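Let the kids fold the washing

Opinion. March 2026

Every year about this time I get asked why our robotics club doesn't do a proper competition. Line followers. Little tanks shoving each other off a table. Parents ask, the school asks, last month a man who sells kits asked, twice. My answer has not changed and I've got an hour before I have to be somewhere so I'm going to write it down once and then send people the link.

We do laundry. That's the project. Jeans, towels, T-shirts, whatever comes out of the cupboard. The students work with hand-held grippers, the sort with a camera on, and they record themselves doing the job, and then the recordings go into the Yimyam set, which is our name for the pile of data the club has been building since June. It had 2,247 clips in it at the last count and I'm told by the student who looks after the spreadsheet that a fair few need throwing out. Fine. Throw them out. Throwing out is half of the learning.
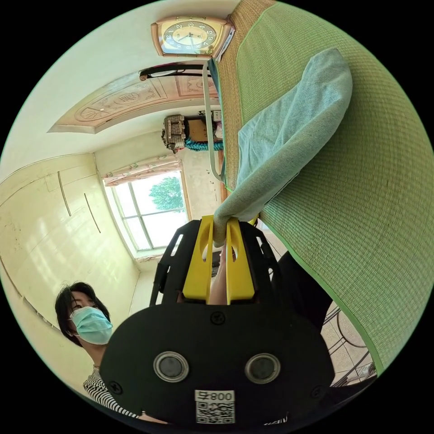 Pongsak Intarasuk
Club lead, Arnora Student Robotics

The complaint I hear most is that it doesn't look like robotics. No wheels, no motors whirring, nothing to cheer for. A person picks up a towel with a pair of yellow fingers and puts it down again. I've had a father stand at the back with his arms crossed and say to me my daughter can already pick up a towel. Yes. She can. Ask her how.

She can't tell you. Not the first week anyway. She'll say you just grab the corner. Which corner? How did you find it? What did you do when there were two layers and you only wanted one? Then she tries it with the gripper and her own fingers are taken away from her, all that feeling in the skin gone, two bits of plastic instead, and suddenly she has to think about where the edge is. By week three she's arguing with her friends about whether to pinch from the side or from on top. That argument is worth more to me than any trophy.

I did run a competition team once, I should say so. Three years of it. We built a thing that followed a black line on a white board and it did it very well and we came away with a certificate. Then somebody moved the lamp and it drove off the table. What did the students learn? To ask for the lamp to be put back. I'm being unfair, they learned to solder as well, and two of them still write to me. But the whole event was built so that nothing unexpected happened, and everything interesting about robots in the world is what happens when the unexpected does.
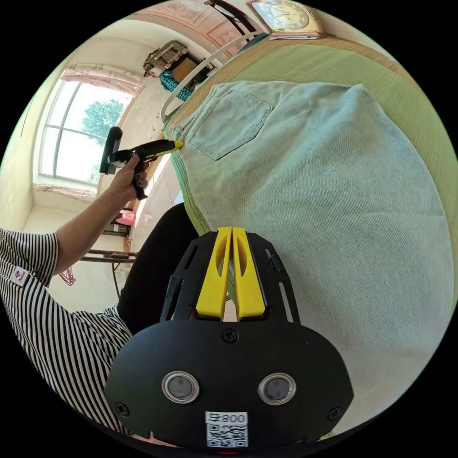 Cloth is unexpected all day long. A pair of jeans has a stiff bit at the waist and floppy bits everywhere else and it never lands the same way twice. You can't write a rule for it, or you can, and the next garment breaks it. A student of fifteen gets that in an afternoon. I've met grown engineers who haven't.

And it's cheap! Nobody says this enough. The entry fee for the regional contest plus the kit they push you towards plus the coach hire would have come to more than we spend in a year. Our raw material is clothes. People have clothes at home. They have a bed, a mat, a floor. The gripper goes in a bag. A student who can't get to the lab after school because of a younger brother or a bus that stops at six can still do her share, and her share counts the same as anyone's. Try that with a contest arena three metres wide.

Now the other complaint, the serious one, which I take more seriously. It's that the students are doing dull labour for data. Repeating a chore over and over so that a machine can copy it, and somebody else gets the benefit. When Natex wrote to us offering to take the whole lot off our hands I had that in my head and I did not sleep brilliantly.
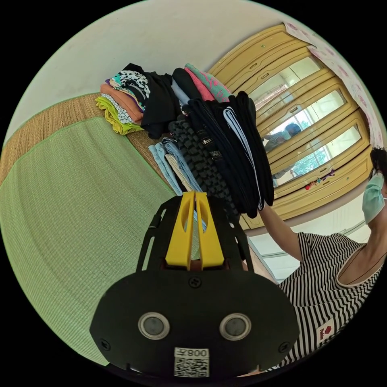
Pongsak Intarasuk

So we made rules. The students wrote them, I only fixed teh spelling. Nobody does more than 80 clips in a term. Whoever records it can pull it out again, any time, no reason needed. And the club trains its own model on the data first, a small bad one, before anyone outside sees any of it. Jinico is what they called it. It folds like a drunk uncle. They love it.

That last rule matters most I think. If you only collect, then yes, it's a chore with a camera. If you collect and then watch your own model get it wrong, you start to see your recordings differently. One girl saw Jinico stop dead over every garment for a moment before it went in. She went back through her clips. She does that. She hovers, she's always hovered, she'd just never noticed. Half the group hovered. They'd taught it to dither. There were some long faces and then everyone wanted to record again, without me asking, which has not happened before in any club I've run.

Could you get that from a line follower? Maybe. I never did.

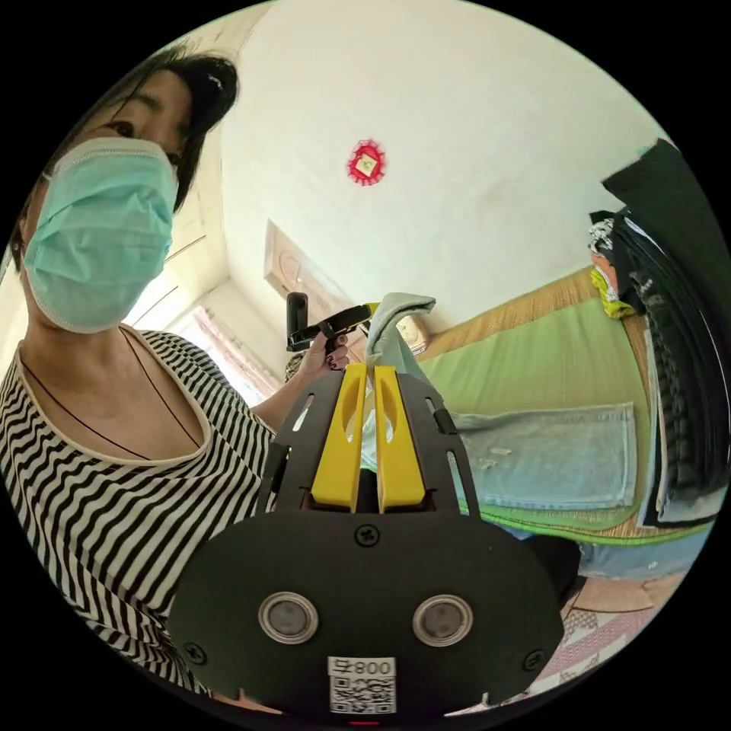 It is slow, I'll give the critics that. There are afternoons when the only sound is someone sighing at a sleeve. We lost four members in the first term, and one told me straight that she'd joined for the fighting robots. Fair enough. I gave her the number of the club across town and she's happy there. I'm not saying shut the contests down. I'm saying when a school has money and room for one thing, look at this before you order the arena.

We also need to be better at showing it. Open day was a mess, we put a laptop on a table with clips playing and people walked past it to the biscuits. Next time visitors get a gripper in there hands and a shirt and they can have a go themselves. The father with the crossed arms first, if he comes.

Target for the end of term is 3,585 clips, after the bad ones have gone. We may not make it, exams are coming and I've told them exams win. If your school wants to see the rules we use, write to the club and I'll send them over. They fit on one page. Got to run.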